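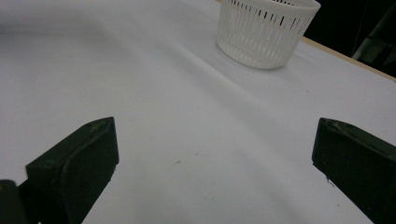 Sneha Dhillon reckons I should just bin the cover and live with the table as it is, but she has a glass table and no opinions worth having on the subject, so I am asking here.

Question
White table cover has a ridge in it that won't go flat

We have a big table in the back room which is used for everything: sorting, wrapping, homework, arguing. The top underneath is a sort of light brown wood that I have hated since we moved in, so in March I bought a length of plain white covering by the metre from the market and laid it over the lot. Lovely. Bright. Like working inside a fridge.

The trouble is that it had been folded for storage, and there is a ridge running on the slant from near where I keep the white slotted basket down towards the right-hand side. You hardly notice it until the light comes in from the window, and then you notice nothing else. Pens roll to it and stop. My son uses it as a border.

Things I have tried:
Smoothing it with my hands, many times, with feeling.
Turning it over. The ridge is now a valley with a ridge either side.
Leaving the basket on it with tins inside for 2 nights. The basket has slots in the sides, so I got a small printed pattern of slots, plus the ridge.
Pulling it tight and taping it under the edge with parcel tape. Held until someone leaned on it.

It's a smooth stuff with a slight sheen, some kind of paper or cloth. The label was on the roll and the roll stayed at the market. The piece is 157 cm long, if that matters, and it hangs over a little at each end.

Can I iron it? If I can't iron it, what do people do? I'd also take suggestions for where to put the basket, which lives at the far end and gets everything thrown in it that doesn't belong to anybody.

Asked Saturday, July 6, 2019
429 views, 4 people have this problem too

Answer 1 (marked as helpful by the asker)
from Ilze Rätsep

Do not put an iron straight on it. I did that with one of these in my last flat and had the shape of the iron on the table for the rest of the tenancy, and a smell I can still call up at will.

What you want is gentle warmth and time. Take the cover off and lay it on the floor, fabric side up, on top of an old towel or a blanket. Not on carpet if you can help it, as it'll pick up the texture. Then go along the crease with a hairdryer on the low setting, keeping it moving, a hand's width or so away. It will start to feel floppy. When it does, smooth it outwards from the crease with your other hand, both directions, and then put something flat and heavy on it until it has gone completely cold. A big chopping board with books on it is good. A basket with tins in is, as you've discovered, a printing press.

If the hairdryer does nothing, you can use an iron on its coolest setting with a folded tea towel in between, still working on the fabric side. No steam. Try a corner that hangs over the end first. Five seconds, lift, look, touch. If the corner curls or goes shiny, stop there and learn to love the ridge.

Then, and this is the bit people skip, don't fold it again. Roll it round a cardboard tube. The market stall will give you one if you ask, they throw them away by the armful. If you don't have a tube, roll it round a rolled-up magazine and keep it behind the wardrobe.

As for taping: parcel tape is hopeless on the underside of a table because it's dusty and slightly rough. Wipe it first with a damp cloth, let it dry, and use double-sided carpet tape. Or get the little metal tablecloth clips, which look like something from a pub garden but work. Sisten do a clear plastic sort that you can't see from across the room. Check the thickness of your table edge before you buy, I didn't, and now have a packet of clips that fit nothing I own.

Comment from the asker
Did the hairdryer. The worst of it has gone. There is still a faint line if you crouch down and look along the table, so I have asked people not to crouch. Rolling it round a tube as soon as I find out which child has had the tube.

Answer 2
from lü_and_sons

Just leave it out in the sun for an afternoon, goes flat on its own. Weigh the corners down.

(Edit: not if it's windy. Ours went next door.)

Answer 3
from Peteck fan 

Different approach. Is it definitely the cover? I spent weeks cursing a ridge in mine and it was the join between the two halves of the table underneath, one leaf sitting slightly proud of the other. Yours runs on the slant so probably a fold, but lift it up and run your palm over the wood before you blame the shop.

If you want it properly flat and don't mind spending a bit, put a layer of felt or table protector under the cover. It hides a lot of sins and it stops cups clattering. Caltgate sell it by the metre, or an old flannel sheet doubled over does nearly as well. Make sure the sheet is ironed or you'll have a whole new set of ridges to write in about.

Re the basket, I had one just like that on our hall table and it filled up with batteries, single gloves and keys to nothing. I moved it to the floor beside the bin. People seemed to take the hint, at least with the gloves. The keys are still in there.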